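Use the good bowl

I own a big blue bowl, the shiny kind, and for years it lived on top of the cupboard waiting for company. Company came maybe twice. Meanwhile I ate my cereal out of a chipped thing from a Hadthorpe yard sale and felt very sensible about it.

Well, I've changed my mind! Good dishes belong on the table on a plain old Monday, with the plaid cloth on and the washer going a few feet away. My table shares a room with the laundry, so if I waited for an elegant setting I'd be waiting forever.

People tell me things will break. Sure they will. I paid 24 dollars for that bowl – more than I'd spend on lunch, less than I spend on coffee in a month – and if it goes, it goes. I'd still have had all those salads out of it.

And please don't talk to me about matching sets. A blue bowl next to a cream plate looks great, and a 28-piece set mostly gives you 28 things to store. Pick two pieces you love and wear them out.

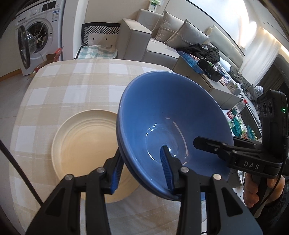 I'm still hanging on to the chipped one, by the way. It holds the clothespins now, and it's pretty good at it.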